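Ekwueme楼住户例会纪要（九月）

地点：一楼公共饭厅
时间：晚七点半开始，通知上写的是七点
主持：Yatziri Tapia
记录：Ayodele Igwe
出席：各层均有人到场。三楼西户派了孩子旁听，孩子带了作业，全程没有发言，是本次会议最守纪律的一位。

一、上次纪要的确认

二楼东户提出，上次纪要把她的发言记为“抱怨”，应改为“说明”。记录人查了笔记，笔记上写的是“长时间抱怨”，同意改为“说明”，保留“长时间”。其余无异议，通过。

二、热水锅炉

Koster锅炉七月检修，费用728元，从维修费里出。检修师傅的结论是“还能用”，问还能用多久，师傅看了看锅炉，又看了看我们，收拾工具走了。

Yatziri汇报，维修费年初共收900元，扣掉这一笔，剩下的钱够换门厅的灯，不够换锅炉。顶楼住户问能否现在就开始为换锅炉攒钱。多数人认为有道理，随后讨论每户每月攒多少，认为有道理的人明显减少。

顶楼住户另反映早上六点多水温忽高忽低，怀疑楼下有人同时洗澡。楼下各户均表示自己不在那个时间洗澡。按此推算，该时段全楼只有顶楼一户在用水，原因待查。

决定：由Yatziri向Koster和另一家供应商Orkier各要一份报价，下次会议带来。攒钱一事等看到报价再吵。

三、自行车棚

车棚现有自行车17辆，楼里会骑车的人凑不出这个数。其中有一辆没有前轮，有一辆只剩下锁，锁倒是很好的锁。

一楼西户建议贴通知，限期认领，过期处理。二楼东户指出去年也贴过，期限到了以后，处理的只有那张通知。讨论中有人认出没有前轮的那辆是自己的，并表示前轮在家里，留着有用。具体什么用处，没有展开。

决定：再贴一次通知，这次写明日期，并写明由谁处理。处理人为Ayodele（记录人注：表决时本人正在低头写第二项）。

四、公共饭厅的使用

本项讨论时间最长。

（一）时间。饭厅晚上10点关灯，这一条写在门后，字很大。二楼东户说明（长时间），上月有一次过了十一点楼下还在唱歌。当晚的使用人承认唱了，不承认跑调。经讨论，跑调与否不属于本会管辖范围，关灯时间不变，过生日可以提前两天打招呼，延后半小时。

（二）桌子。长方桌照旧放在窗边，不许再搬去院子。上次搬出去容易，搬回来的时候大家都想起家里还有事。桌布铺好以后不要撤走，热锅下面要垫东西，垫手机不算。 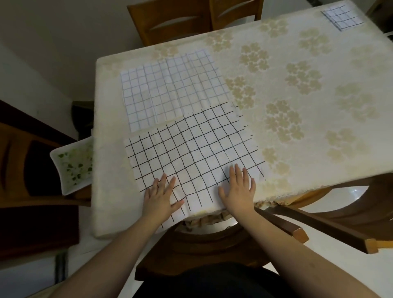
饭厅桌布：奶油色，带浅米色花簇图案。

（三）洗涤。桌布每两周洗一次，各户轮流。一楼西户问能不能烘干，Yatziri答复说这块厚，烘之前请先看水洗标；水洗标已经剪掉了，所以请晾着。三楼西户的家长（散会前赶到）问上一轮是谁洗的，没有人应声，改从一楼重新开始轮。

（四）厨房机器。Rustumix和面机归还时碗里常有面团。顶楼住户说那不是忘了洗，是在发酵。本会同意发酵，但要求在机器上贴条，写明开始时间和房号，超过一夜视为放弃，谁发现归谁。

决定：以上四条打印贴在门后，旧的那张揭下来，不要再往旧的上面贴了，那里现在已经有四层，门快关不上了。

五、楼道杂物

二楼与三楼之间的平台上仍有鞋架一个、花盆若干、旧电风扇一台。鞋架的主人说是暂时放一下。记录人翻了以往的纪要，“暂时放一下”第一次出现时，今天来旁听的那个孩子还没有上学。

花盆的情况复杂一些，里面有植物，而且长得很好，全楼都拿不出第二盆这样的。提议把花盆留下，把鞋架搬走。鞋架主人表示这是针对他个人。Yatziri请大家就事论事，鞋架主人说那就是针对他的鞋架。

旧电风扇没有人认领。插上电试了一下，能转，立刻有两户认领。

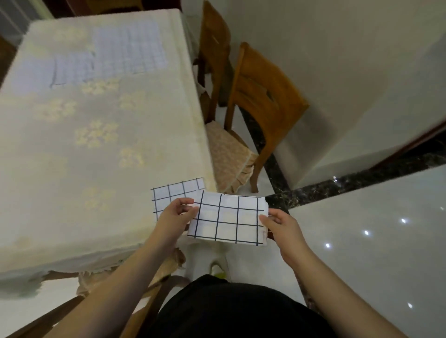
最后商定电风扇放到饭厅公用，夏天用，冬天收进储藏间，收纳由饭厅值周的人负责。鞋架限月底前搬进自己家里，若家里实在没有地方，请先考虑一下鞋的数量。花盆贴墙摆成一排，留出能过一辆婴儿车的宽度。浇水的人请自己备托盘，楼下住户不需要一起浇。

六、门厅门禁

门禁按钮里二楼和三楼是反的，这件事大家都知道，来访的客人不知道。三楼东户说她已经替二楼东户签收过好几次快递，两家因此熟悉起来，其实不必急着修。二楼东户表示同意，并说三楼东户的客人也都很有礼貌，有一位还帮她拧开过罐头。

一楼西户认为这不是不修的理由。付诸表决，修与不修票数相同。主持人按规则可以投决定票，主持人问规则在哪里，没有人找得到。暂在按钮旁贴一张小条，写明二楼请按三楼，三楼请按二楼。字由三楼西户的孩子写，他的字最清楚。

七、其他事项

储藏间钥匙共三把，现在找得到两把。第三把请持有人自行放回饭厅抽屉，不追究。抽屉请不要再放电池、橡皮筋和外卖的酱料包，上次开抽屉找钥匙，找到了酱料包。

一楼西户提议年底聚餐，各户出一道菜。去年聚餐一共来了五道土豆，今年请先在门厅的表上登记菜名。登记表贴出时，第一行已经有人写了土豆。

顶楼住户问会议能不能改成线上开。上次试过线上，大家听了很久二楼东户家的吸尘器，不予采纳。

待办：
锅炉报价，Koster与Orkier各一份：Yatziri Tapia
车棚通知及后续处理：Ayodele Igwe
饭厅新规打印张贴：顶楼住户
揭旧规：一楼西户，自带铲子
门禁小条：三楼西户的孩子，作业写完以后
鞋架：鞋架主人

会议于九点四十分结束。椅子请各人推回原位。下次例会时间另行通知，通知写几点就是几点。

记录：Ayodele Igwe
已阅：Yatziri Tapia（“长时间”三个字我觉得可以删，二楼又来找过我了。）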